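From: Gergely Lengyel
To: statov-builders list
Date: 11/9/21
Subject: Re: [statov] texture pack for the Deák map, and are we keeping the fences

On the list, Plandent wrote:
> I pulled the new Statov pack last night and the fences look like
> graph paper. From the tram stop you can't see through them at all,
> and from up close they flicker. Also the market hall took 50 seconds
> to load. Is it the pack or is it my laptop? Before you say it, yes,
> I know about my laptop.

It's your laptop, and it's also the pack.

The load time first. Cletau packed 357 textures into the Deák map in August, and 198 of them are for the market hall, which has one door and sells turnips. I have asked him to consider whether each turnip needs its own file. He is considering it. In the meantime, set the texture size to the lower option in the map settings and restart the game completely. Going back to the menu doesn't clear anything, whatever the readme says. I wrote the readme.

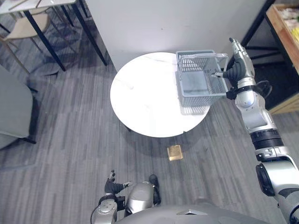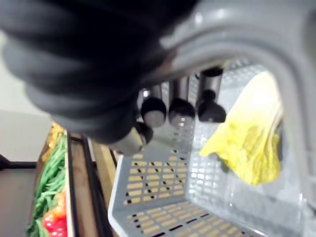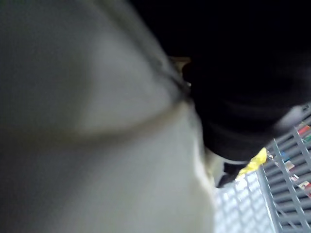
Your fences are drawn as a full block with a picture of a fence painted on it, and the game has to decide pixel by pixel which bits are holes. At a distance it gives up and fills them in. What I'd like is something closer to the gray basket on the marble table, with slots narrow enough that you read it as a wall, and a shadow that still comes out as a grid on the surface next to it. At the moment ours throw the shadow of a refrigerator. Cletau says the shader can do it if the holes are at least two pixels wide, so I've redrawn the short fence that way and left the tall one alone until somebody tells me the short one is ugly.

The flicker is a separate bug. Two fences are sitting in the same spot along the canal, a leftover from when we moved the bridge and moved it back. Delete either one. They are identical and neither will be missed.

If you want to test, the new files are in the usual folder under "fence2", not "fence_new", which is older. Please don't put it on the public server yet. We had 20 people on there at the weekend and half of them were still stuck in the tram.

Gergely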